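Brusetti hand-held gripper pair - buying and planning notes

The Brusetti pair is two hand-held grippers sold as one set, for teams who want to record handling work on a bench before they commit to an arm. Plomton stocks the set at £1831 with the wrist cameras included. Spare finger linings are sold separately at £73 a pack.

Most first orders are for one set. If you plan to run more than one bench, budget for a set at each, as moving them back and forth eats the day. Delivery from the Sowerby depot is normally quoted in weeks, and June orders tend to slip.

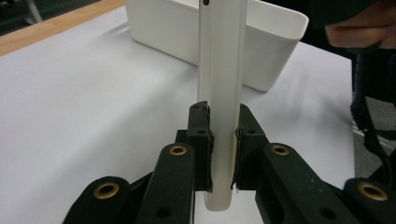
Allow for the bench too. A plain table with a white covering does the job and costs very little next to the grippers. Leave room for two sets of elbows and somewhere for the cables to go. Small parts need a bin within reach.

Choose your test items early and buy them with the same order number if your finance office allows it. Phone cases are a sensible start - cheap, light and easy to replace.
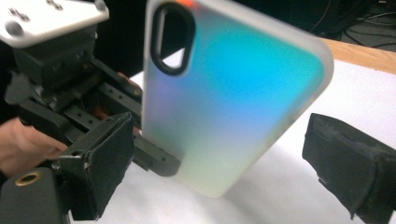
Phone in a frosted case held between the padded fingers.

Flat items take longer to learn than upright ones. Put extra operator hours in the plan for anything thin that has to come up off the table, and try it with both grippers before you cost the job for one. 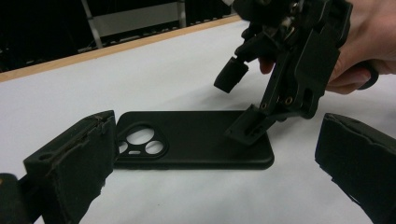

Linings are the main running cost. They fray at the edges with use and should be on your consumables line from the start. We suggest 3 packs for the first year on a busy bench, 2 on a quiet one. The Imico linings fit as well, but need trimming.

The warranty covers the linkages and inserts. It does not cover linings or straps.

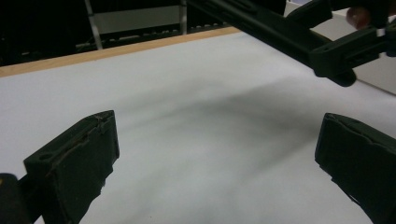
Fingers open over the bench, with wear showing on both.

Comments (3)

benchside: Does the price include the table covering? We were quoted for it separately.

Plomton sales: No, the covering is extra. Any plain white sheet will do.

kettle_on: Went through our first pack of linings faster than planned. Order the spares with the set and save the second delivery charge.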